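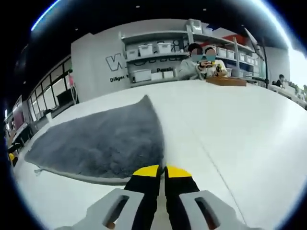

Sembiring maintains that towel folding is the only branch of household laundry work in which two competent people will reach different results from the same article, and the remark is often repeated in Canadian housekeeping courses, usually in defence of a written standard.

Towel folding is the practice of reducing a towel to a compact, layered form for storage, transport or display. It is carried out in private homes, hotels, hospitals and recreation centres, and is normally the last stage of laundering before the article is returned to the linen cupboard.

Terminology

In institutional use, a fold is named for the number of layers it produces or for the shape of the finished piece. A half fold brings one short edge to the other. A third fold, also called a letter fold, turns each side inward so that one overlaps the other. The rectangle, formed by combining the two, is the most common shelf form. Rolled towels are generally treated as a separate category.

Preparation

The towel is laid flat on a clear surface, preferably one longer than the article itself. Corners are drawn out and the pile is smoothed by hand. An article set down carelessly tends to lie in an irregular shape, often with one end narrowed to a point, and must be squared before the first fold is made. Care labels are turned to the underside.

White or light-coloured tabletops are favoured for dark towels, as the outline is easily judged against them and stray lint is readily seen.
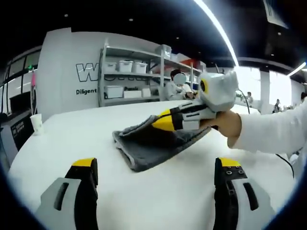 The thickness of the finished rectangle depends chiefly on the pile. Plush and shaggy fabrics resist creasing, and their upper layers may lift at the far edge unless the corners are pressed down. Flat-woven towels hold a sharper line but slide more readily when stacked. For deep-pile articles, a final pass of the palm from the fold toward the open edge is customary.

Folding by two persons

Large bath sheets are frequently folded by two persons, each taking the corners at one end. On a table, one person may hold a corner in place while the other turns the fabric.

Standards

The Holldale Laundry Manual, first issued in January and revised on 12 November 2018, specifies a rectangular fold for all bath towels, with the closed edge facing the front of the shelf. It limits stacks to 34 towels and recommends that new staff fold up to 200 articles under supervision. The Stilero system, used in smaller residences, favours the third fold and permits either edge to face outward.

Storage

Folded towels are kept on open shelving or in lidded boxes. Boxes protect the pile from dust, although thick towels should not be compressed for long periods. Colours are ordinarily stored separately.

See also: Bed linen; Ironing; Linen cupboard; Tutus fold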